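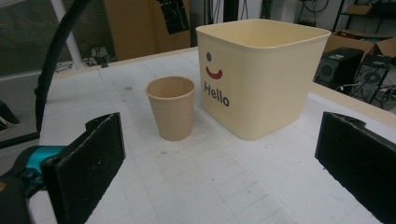 Vol. 2, p. 68

20/10/2021

Up early, before the heat came on. I made coffee and took it to the back room, meaning to start on the sorting at once, and instead stood looking at the cream bin with the face on it. It says "Hello" under a red smile. Drita Kovačević gave it to me in July when she was clearing out her son's room, and I have been using it for one thing after another ever since. First it held mail, then seed packets, then gloves and hats. It has never had a proper job. Today I decided it would have one.

The plan was to get all the small stuff off the shelves in the back room and into something with sides. I have put this off since we moved the big shelf. Things roll behind it and I have to lie on the floor with a ruler to get them out. Last week it was the good tape measure. The week before that it was a battery, which I did not get out and which is still there.

I set the bin on the white table with one of the plain paper cups beside it. The idea was that anything big enough to find again by feel would go in the bin, and anything smaller would go in a cup. That was the whole system. Giang La says I should use jars with lids so I can see in, and she is probably right, but I have a sleeve of cups and no jars.

The table needs a wash. The grid lines on it are faint enough now that the smudges show up better than the lines do. I noticed it as soon as I put the cup down. I meant to wipe it first and did not, and then of course I was setting things on it all morning and it got worse.

Worked from nine until nearly noon. Into the bin: the extension cord, two rolls of masking tape, the stapler, the glue gun, the box of Komell picture hooks, the ball of green twine, a flashlight that works if you hit it. Into the cup: thumbtacks, the tiny screws from the old blinds, a key I don't recognize, pencil stubs. The cup filled up faster than I thought it would and I started a second, and then had to go back and take the thumbtacks out of the first because I stuck my finger reaching for a screw. Tacks now have a cup to themselves.

Found the receipt for the Zemeo heater. It was 225 and I had told Benedek it was less. I put it in the folder with the others and did not mention it at lunch.

Lunch was soup from the freezer and the end of the rye bread. Benedek Deák stopped by while we were eating to return the ladder and stayed for a bowl. He is still waiting to hear about the apartment on Barrera. They told him ten days and it has been longer than that. He asked what I was doing with all the drawers out in the hall and I said sorting, and he said he had been meaning to do the same with his garage, and then we both talked about his garage for a long time.

After he left I had less energy for it. I did the bottom shelf, which was mostly paper. Threw out instructions for things we no longer own. Kept the ones for the Pustness dehumidifier, though I don't expect to read them. I found an envelope of photographs from Brisa Ventura's wedding and sat down with those — a mistake, as far as the afternoon went. There is one of Prasetyo Pelupessy asleep in a folding chair with his shoes off. I have set it aside to mail to him. I need to ask Brisa for his new address.

By three the bin was more than half full and heavy enough that I didn't want to lift it with one hand. It is taller than I had allowed for. It won't fit on the second shelf at all, so it has to go on the bottom, and the things I had just put on the bottom had to go up. I measured nothing beforehand. Next time I will measure.

The cups are not going to last. They are fine standing on the table, but on the shelf they tip if anything touches them, and I don't want to be picking up blind screws from the carpet. For now they are all standing in a baking pan, packed in close so they hold each other up. I wrote on them with a pencil — TACKS, SCREWS, MISC. The misc cup already has more in it than the other two.

Washed the table last thing, with dish soap and the rough side of the sponge. Some of the specks came off and some did not. I think a few of them are paint.

Still to do: the top shelf, the two drawers in the hall, the battery behind the big shelf. Buy jars. Call Brisa. Bring in the tomato cages if it stays dry tomorrow, and ask Drita if she wants her bin back, though I hope she doesn't.

Rain started a little after supper. Read ten pages and went to bed with the window open.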